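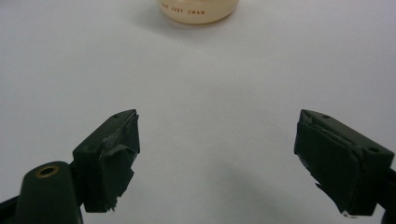 Taltby Studio — Tabletop and Small Jar Inspection

Site: Festthorpe, ground floor
Inspected by: Arnulfo Quispe
Reviewed by: Kathleen Lynch
Date: 1 Nov 2025

Scope: white work table, jars placed on it, and the wall shelf the jars return to. Electrical items are on a separate sheet.

1. Tabletop clean, no grit or residue — PASS
Wiped with a damp cloth before inspection. No abrasive pads on this surface. The matte finish marks easily.

2. Tabletop level — PASS
Checked front to back and side to side with the 300 mm level.

3. Table height — PASS
915 mm at all four corners. Rear left foot was adjusted in August and has held.

4. Table edges, no chips or lifting — COMMENT
Small chip on the underside at the rear right corner. Not sharp. Recheck next time.

5. Jar exterior, THE JUDY SWAN — PASS
Ran a gloved finger around rim and base. No cracks or rough spots. Lettering legible.

6. Jar stands flat, does not rock — PASS
Tested in two places on the table.

7. Jar clear of table edge — PASS
Minimum is 8 in. from any edge when the table is in use. Tape marks from the old layout have been removed.

8. Other jars, Luris set — FAIL
One has a hairline crack running down from the rim. Tagged and taken out of use. Replacement requested from Reddy.

9. Shelf load — PASS
Combined weight is well under the posted limit. Heavier jars go on the bottom shelf.

10. Shelf brackets and screws — COMMENT
Center bracket screw took a quarter turn. Wall plug may be wearing out. K.L. to decide whether to refit.

11. Lighting over table — PASS
500 lux at the center of the surface, meter held flat.

12. Floor around table dry and clear — PASS
Mat edge was curling — taped down during the visit.

Open items: 4, 8, 10
Item 8 must be closed before the Luris set goes back on the shelf. Items 4 and 10 carry over to the next sheet.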